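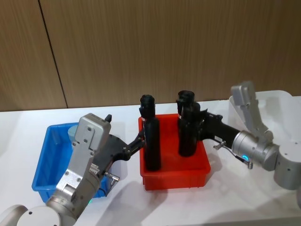 Red bin, blue bin, two black bottles. Back room, Clevis building.

Red for Bottles, Blue for the Rest

2018-06-27

The great bottle question, which has occupied more of this newsletter's inbox than the parking lot and the thermostat combined, has an answer. The answer is a red bin.

Readers who joined us after the spring may need some catching up. The Clevis building has one long sink, one drying rack designed for a household of modest ambitions, and a great many people who drink water. For most of last year the bottles lived wherever they were set down. They lined up on the windowsill. They got into the mail trays. One spent a month on top of the fuse box and became a sort of landmark ("left at the bottle") for people looking for the supply closet.

We tried a shelf. The shelf was fine until it was full, and it was full by lunch. We tried hooks, a suggestion from the Chien Street office, where everybody's bottle apparently has a loop on the cap. Ours do not. The hooks now hold umbrellas and one scarf, and they seem happier.

So, bins. Two of them, on the white table in the back room, against the wood-grain wall that half of you want to paint and the other half will defend to the last. The red one is for bottles. They go in standing up, caps on. The blue one is for cups and whatever else turns up at the sink without a lid. When you want your bottle back, you take it out of the red bin. We realize this is not advanced material, but the first draft of the instructions ran to a page and a half and included a diagram, and you should be grateful for what you were spared.

A few points did come up at the trial, and they deserve an airing.

First, the matter of black bottles. When Rulteck had its open day, every guest went home with a slim black bottle, and a surprising number of those guests work in this building. It was a generous gesture and it has done more damage to office trust than the refrigerator ever managed. Two black bottles side by side in a bin look like two black bottles side by side in a bin. You may be sure that yours is the one on the left. So is the person behind you. Please put your initials on it. A strip of white tape near the shoulder works well and survives more washing than you would think. Marker on black plastic does not work at all, although we admire the several people who kept going over it.

Second, lying down. A bottle on its side takes up the room of three upright ones and will, given a loose cap, share its contents with the neighbors. The bin has a good thick rim and a bottle will lean quite comfortably in a corner if it has to. If there is no room to stand yours up, there is no room for yours, and it should go home with you for the night. It might enjoy the change.

Third, the blue bin. Several people asked whether "the rest" includes food containers. It does not. It also doesn't include spoons, batteries, the good scissors, or the remains of the ficus. We had hoped that "cups and similar" would be understood in the spirit in which it was written. The ficus has been dealt with.

Fourth, and this one came from Altero upstairs in the form of a very long email: why red? We would love to tell you there was a color study. The store had red and it had blue. Red was closer to the register. Anyone who feels strongly that bottles are a blue sort of object may swap the bins at home, with bins of their own.

The bins get emptied and rinsed on the last working afternoon of each month, starting in July. Anything still standing in the red one at that point moves to the box under the stairs, which already contains 28 lids belonging to nothing, a thermos that rattles, and a sports bottle from a fun run that no one in the building will admit to having run. You have until the following month to claim your property. After that it goes to the rummage sale, where it will be bought, if past sales are any guide, by somebody from the third floor who already has one exactly like it.

Please don't move the table closer to the sink. We know it would be more convenient. It was closer to the sink in the spring, and the door would only open far enough to admit the slimmer members of staff, one of whom then had to pass the coffee out to everyone else.

Questions about the red bin may be left in the suggestion box in the lobby. Questions about the thermostat may be left there too, but they go in a separate pile, and it is a tall one. Next issue: the umbrella hooks, and a long-overdue word about the scarf.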